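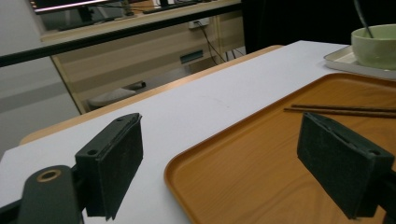 Chopsticks on one of our wood-grain trays, with a green bowl on the paler tray behind.

Trays and tableware: your questions

Can I hire just the trays?
Of course you can! Plenty of people have bowls at home (more than they'd like, probably) and only want something to carry supper on. The smallest tray order is 14, and you're welcome to mix the orange-brown ones with the pale ones.

Do I need to wash everything before it goes back?
A good scrape and a quick rinse is plenty, and we do the proper wash at Kerkier. Please don't leave the trays soaking overnight, though, however tempting it is after a long party.

How many people can you cater for?
We keep over 100 place settings ready to go. For bigger gatherings, do ask early, as July fills up terribly fast.

What if a bowl gets broken?
Oh, it happens to all of us. Wrap the pieces in newspaper, pop them in the crate and tell us when you drop it off.

Where do I collect from?
The Clerkville shop, by the side door, any time before 4 pm.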